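Saturday Training and Who Gets to the Gym
Esi Nartey, with Elikem Mahama

When our tutor asked for a project on something local, I said school sport before anyone else could grab it. I play netball (badly, goal defence mostly) and Elikem runs cross country, so between us we'd spent years moaning about fixtures and thought we might as well find out how they get made.

We looked at two schools that share a sports hall, Dogbe and Barville. They're in the same district and the same league, and since the hall at Dogbe shut for roof repairs both lots have been using the one at Barville. What we wanted to know was simple. Who gets the hall, when, and does it change who turns up?

We made a short questionnaire and gave it out at the end of practice. 48 pupils filled it in, which I was really pleased with, as Elikem had bet me we wouldn't get 20! We also sat in on one of the district's open meetings in May, where the hall timetable was item 9 and took up most of the evening. I have never heard grown-ups talk for so long about badminton posts.

The main thing we found is that travel matters far more than we'd guessed. 17 of the Dogbe pupils said they had missed at least one practice this term, and 16 of them put it down to the late bus. The other one had a broken wrist. Barville pupils hardly mentioned transport at all (they can walk across the car park, so fair enough).
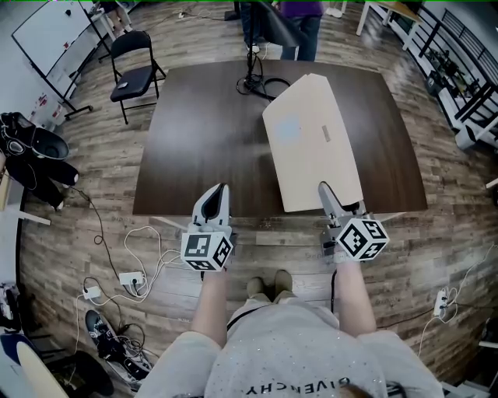 Student Project Reports, Issue 9, page 16

The second thing was time of day. Dogbe teams mostly get the later slot, and by then the canteen is closed, so people are either starving or living on crisps. A few wrote quite long answers about this. One girl drew a picture of a sandwich with a line through it. We've kept that for the appendix.

We asked both schools if a swap would work, with Dogbe going first on alternate weeks. The Barville coach was up for it. The Dogbe coach liked the idea too but said the bus contract is with Firnura and the times are fixed until the summer, so it would have to wait. There was some talk at the meeting of a small grant from Fundico to pay for a second minibus, though we couldn't find out how far that had got.

If I did this again I'd ask the pupils who had already dropped out, and not just the ones who were there. Elikem spotted that on the way home from handing in our draft, which was great timing. I'd also word question four better, as half the netball squad thought it was about shoes.

Our full table of answers is at the back, with the timetable for both schools next to it.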